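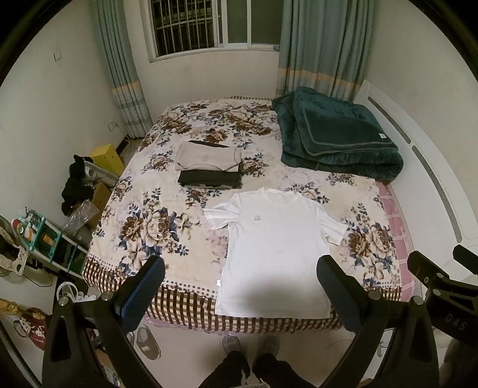
T-Shirts falten auf dem Bett

1. Bettdecke glatt ziehen. Das T-Shirt einzeln auflegen, der fertige Stapel bleibt daneben liegen. Im Bild zeigt der Kragen zum Fenster, der Saum zur Bettkante.

2. Ärmel nach außen ziehen und die Falten unter den Achseln mit der flachen Hand ausstreichen. Den Saum ganz auf das Bett holen, wenn er übersteht.

3. Das T-Shirt auf die Vorderseite drehen. Eine Seite bis kurz vor die Mitte einschlagen, den Ärmel zurücklegen. Die andere Seite genauso.

4. Den Saum bis knapp unter den Kragen hochklappen, dann noch einmal zur Hälfte falten. Umdrehen, damit die Brust oben liegt.

5. Auf den Stapel legen. Bei mehr als 16 Teilen einen zweiten anfangen, sonst kippt er beim Tragen.

Dicke Decken

Plüschdecken kommen nicht auf die T-Shirts. Einmal längs und zweimal quer falten und am Kopfende ablegen, bis die Kleidung im Schrank ist. Für Fächer mit 40 cm Tiefe noch einmal quer falten.

Halina Czarnecka, 8. September 2022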